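September 14, 2023

Packing and unpacking, most of the day, at the big round table with the plant on it.
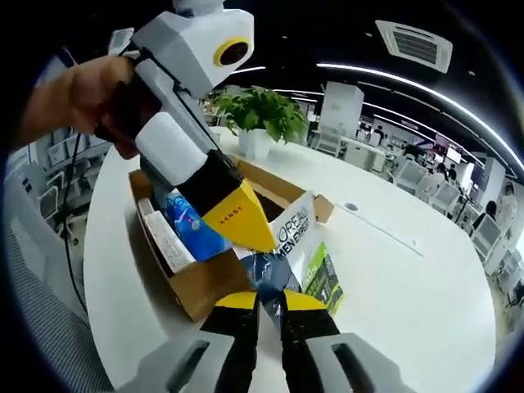
Emiliano Figueroa wrote back before I had even finished my coffee, and his view is that I'm being far too gloomy: give it two years, he says, and a machine will unpack a whole grocery order at the kitchen counter and put the cans in the cupboard with the labels facing out, and I will be embarrassed by everything I've ever written in this diary. I told him I would be delighted to be embarrassed. I'd bake him a cake. But I've now spent a good part of this week thinking about one cardboard box, and I can't say I share his calendar.

I'll try to set down why while it's fresh, partly for him and partly for me, because I know from reading back over June that I forget the small things first and then only the opinions are left.

The trouble with a box is that everything in it is leaning on everything else. A carton is easy by itself. It has flat sides and square corners and it stays the shape it was when you looked at it. But stand that carton on top of another package, prop it up at an angle, and now when you lift one you disturb the other, and whatever was tucked in beside them slumps into the gap. I do this with my own two hands every Saturday with the shopping and never give it a thought. My fingers just find the edge of the thing, give it a little wiggle, feel that it's caught, and go around the other side. Try writing down that wiggle as an instruction! I tried for half a page and crossed it all out.

And then there are the bags. Oh, the bags. A crumpled plastic bag is my least favorite thing in the world this week, and the dark shiny kind is the worst of them. It has no front and no back. Where you think there's an edge, there's a fold, and where you think there's a fold, it's only the light sliding off it. If you pinch it in one place you may get the whole bag or you may get a thimbleful of plastic and an empty feeling. My grandmother kept bags inside a bag behind the pantry door, and she could reach in without looking and bring out exactly one, of the size she wanted. I would put her up against any machine built so far, and I'd put money on it too.

Plislow sent over their newsletter again at lunch, very handsome, with a towel-folding arm on the cover. I do like their towel folding. It has come on a great deal since the spring, when it took so long you could have hung the towel out and dried it a second time. But the towel is always the same towel, laid on a bare table, with nothing under it and nothing on top. I'd love to see them hand that arm a laundry basket from a house with children in it, with a sock inside a sleeve and somebody's swimsuit tied in a knot. Perhaps they've tried. Perhaps they've tried and it's not on the cover for a reason.

Marchuk is at the other end of things, and I've come to respect them for it. They only want to do shop-floor work, and only the dull parts: take the carton off the belt, turn it, set it down. Their trial at the Eridbridge warehouse got through 1,172 cartons in a shift, and I believe the number, as I've met the people who had to write it down. But they're all stiff boxes of the same few sizes, and a person still stands by for the torn ones and the soft ones. I asked how often that person gets called over, and the answer was a long breath in. Still, it's real work being done, and the people at Eridbridge told me their shoulders hurt less, and I wouldn't want to be sniffy about that. If a machine can save someone's shoulders it has earned its floor space as far as I'm concerned.

So where does that leave the kitchen counter? I made myself a list of chores on the back of an envelope while the kettle was on, and gave each one a mark out of 5 for how soon I'd trust a machine alone with it. Vacuuming got a 4, though it would have had a full 5 if it weren't for the fringe on the hall rug. Loading the dishwasher got 2, and that was generous, it was the plates that did it. Putting away the shopping I left blank. I kept going back to it and leaving it blank again. You have to know that the eggs go last and the bread goes on top and that the blue packet is soft and the white one isn't, and some of that you can only learn by squeezing.

Toltidik's people say it's all a question of showing the machines enough hands doing enough things, and that the squeezing will come by itself once they've seen plenty. I go back and forth. On a good day I think they're right, and that it's the same way I learned to make pie crust, standing on a chair and watching until I could do it without knowing how. On a bad day I remember that I didn't learn it by watching at all, I learned it by having my hands in the dough and getting it wrong, with flour down my front, and having my wrist gently steered. Watching was only what made me want to.

I read that last part to Emiliano over the phone this evening and he said it was very nice about the pie crust but I was dodging, and would I please put a date on it. I said I'd put a date on stiff boxes tomorrow if he liked. He said stiff boxes were already done. I said yes, well, quite. Then we talked about his knee for a long while, which is healing slower than he'd hoped, and he admitted he'd pay almost anything this month for something that could carry the wash downstairs. Stairs! I hadn't even put stairs on the envelope.

I've added them now, at the bottom, under the blank one. My tea's gone cold and there are still groceries in the bag by the back door, so I had better go and see to the milk.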